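The Skemis hand-held gripper kit landed on my desk last month, and I've been carrying it all over the office ever since. It's $800 from Wallport, charger included, and yes, I paid for mine!

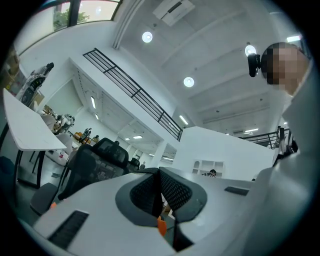 My main question was comfort over a long session. I did 42 takes in one go and my wrist was fine (my shoulder, less so). I like the little orange tab poking out below the black mesh, easy to spot against all that white. The manual is thin, though. I'll try the Flotus kit in May and report back.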